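Equipment Review: The Urnbridge Two-Arm Assembly Kit

The Urnbridge kit was reviewed by the Jenbridge bench over one full test period. It is sold for the joining of flexible tubing, a task that requires one arm to hold each piece while the two are pushed together. This review concerns mainly a fault in grip monitoring, which the bench considers serious enough to affect any decision to buy.

Installation was completed in a single morning. The arms are rigid, the grippers are easy to remove, and the manual is clear on wiring. Positioning is the strongest feature of the kit. With both cuffs held level, the final approach is slow and well controlled.
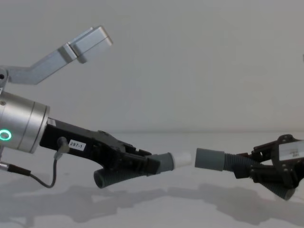
What happens when a tube slips during the push? The controller reports a completed join and moves to the next step, even when one gripper has lost its part.

The bench ran 241 joins. In 34 of them a tube slipped in the fingers, and the software recorded a grip fault in only two. The remaining cases were entered in the log as good. An operator who relied on the log alone would have passed open joints down the line.

Corrugated sections gave the most trouble. The fingers close on a rib, the load shifts, and the tube rolls before the cuff is seated. Smooth cuffs were held far more securely, although gripping there leaves less room for the opposing part.
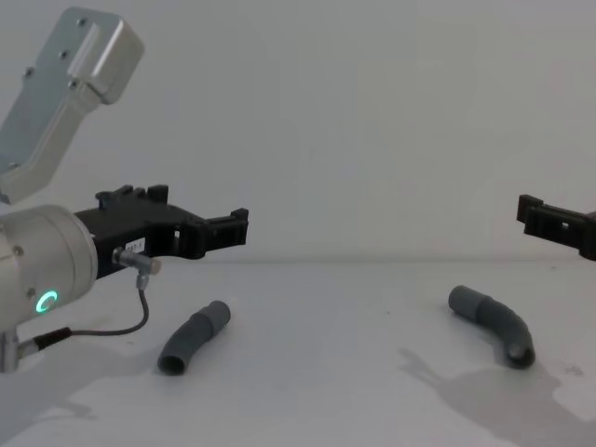 Recovery after a drop is also poor. The restart routine assumes that each tube lies where it was first placed, and it offers no step for the operator to confirm this. On one restart an arm closed on nothing, lifted, and continued the cycle. The stop button worked each time it was used, but the kit should not depend on a person reaching it.

Urnbridge support replied on Monday and advised a lower closing speed and a revised force limit.

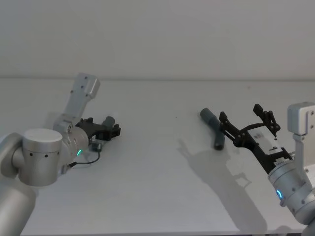

With those settings in place, pickup of bent pieces improved, and a further 39 joins were run with fewer slips. False completions still occurred. The Costa kit, tested earlier on the same task, is slower but halts when grip is lost.

The bench does not recommend unattended use of the Urnbridge kit under its present software. Supervised use is acceptable if every join is checked by hand.

Shares: 34 | Comments: 2

Related reviews
Costa Two-Arm Kit: Long-Term Test
Urnau Soft Finger Set
Choosing a Force Limit for Flexible Parts

Contact the Jenbridge bench | Copyright Jenbridge | Back to top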